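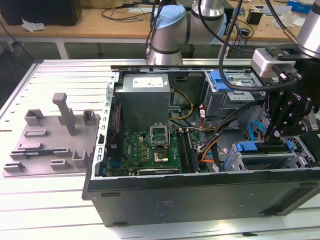 Opinion > Repair and Reuse > Desktops

Keep the Old Tower

4 March 2025

The office desktop is the most repairable thing most of us will ever own, and we throw it out first. I think that is a mistake, and I think the people who buy computers for schools, clinics and town offices should stop making it.

Lay an older tower on its side and take the panel off. Everything you might need to reach is facing you. The power supply is a metal box with its ratings on a label. The memory sits in slots. The drives go in bays with colored plastic clips or a latch, and the color is a signal: touch this part, leave the rest alone. Somebody drew that case with the idea that another person would open it later.

I bought my first computer in 1993 and paid far too much for it. When the hard drive failed I replaced it at the kitchen table with one screwdriver and a lot of worry. It took an evening. The machine ran for years after that. I have been opening cases ever since, and the job has gotten easier on desktops and harder on nearly everything else.

My laptop is a Clornero. I like it. The memory is soldered and the battery is glued down under the keyboard. When the battery swelled last November, the shop in Nirkville quoted me $600, which was more than the laptop was worth. The same shop will put a used power supply in a desktop while you wait and charge you less than a tank of gas.

The usual argument for replacing towers is that they are slow. Some are. A lot of the slowness comes from an old spinning drive and too little memory, and both can be changed. Our library had 8 public desktops that patrons complained about for two years. New solid-state drives and more memory went into all of them for $158 apiece. The complaints stopped. They are still on the same tables.

The second argument is power use, and it is a fair one. A tower draws more than a small box the size of a paperback. If a machine runs all day and all night, the electric bill may settle the matter. Most office machines don't run that way, or shouldn't. The accounting also tends to leave out what it took to make the new one.

The third argument is software support, and this one I can't wave off. When an operating system drops a processor, a school with no technical staff has a real problem. I would still rather see the machine moved to another job than crushed. The back counter at Hầu, where I eat lunch, prints its tickets from a tower older than the cook. It does one thing and is never asked to do another. 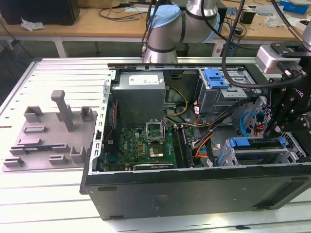 What a processor swap should look like

People are more nervous about the processor than any other part, so it is worth being plain about it. On boards like this one, a Dell, the processor is held in its socket by a metal frame that tilts up. No solder is involved. The pins or contacts are delicate, and you should hold the chip by its edges and never force it. Clean off the old thermal paste and put on a small amount of new. Check first that the board supports the chip you bought, which I once failed to do.

That is the whole of it. A careful teenager can manage, and I have seen several do so.

Compare that with the newer mini desktops. Rokodar makes a popular one, and our town bought a batch for the permit office. Storage can be swapped. The memory can't, and the power supply is an outside brick with a plug that fits that model only. When the bricks start to fail, the town will be hunting for them online or buying new computers.

I would like the next purchase order to ask three questions. Can the memory be replaced? Can the drive? Can the power supply be bought from more than one company? A vendor who can't say yes to all of them should have to come in a good deal cheaper. In the meantime, the towers in the storage room should be opened and looked at before anyone calls the recycler.

Comments

gravelroad: Power supplies on the brand-name towers aren't always standard either. I've had to buy an adapter cable for one. Check the connectors before you order.

tmw_north: We kept ours going three extra years with new drives. Fans got loud, otherwise fine.

PermitLine: I use the mini desktops mentioned here every day. They are quiet and I got half my desk back. That counts for something too.

gravelroad: Fair enough. Buy a spare brick now.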